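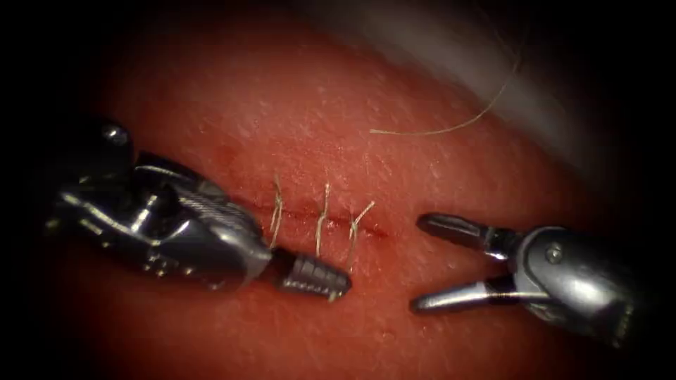
How long before you stopped sleeping in the recliner?

rbitar76
Gallbladder came out in May, seven days ago. The discharge sheet says "resume normal sleep position as tolerated," which was clearly written by a person with a bed and no stomach. I'm in my father-in-law's recliner. It smells like his dog. When did you all go back to lying flat?

Oriana_O
Night four. Pillow hugged to the belly, roll to the side, push up with your arm. Do not sit straight up like Dracula. I did it once and woke the whole building.

makowska_e
Disagree about the side. I tried it early and felt like a bag of groceries being tipped over. Stayed in the chair for two weeks and regret none of it. Walk more, though. I did laps of the Trusasham parking lot, 200 steps and then a long look at the shopping carts.

Oriana_O
Two weeks in a chair is how you end up with a bad back and a new hobby of complaining about it.

makowska_e
I had both before the surgery, thanks.

jgarrido
Has anyone bought one of those wedge pillows? Runden wants $175 for theirs, and as far as I can tell it's a triangle.

solecisternas
I have that triangle. It's a good triangle - slides off the bed around 3 a.m., but so do I. Rawan, if it hurts more this week than last, call the surgeon's office and skip us.

rbitar76
No, less every day, just boring. Tried Oriana's roll last night and got four hours flat. Then the dog wanted his chair back, and found it empty, and barked about it until six.

jgarrido
So is anyone selling a used triangle?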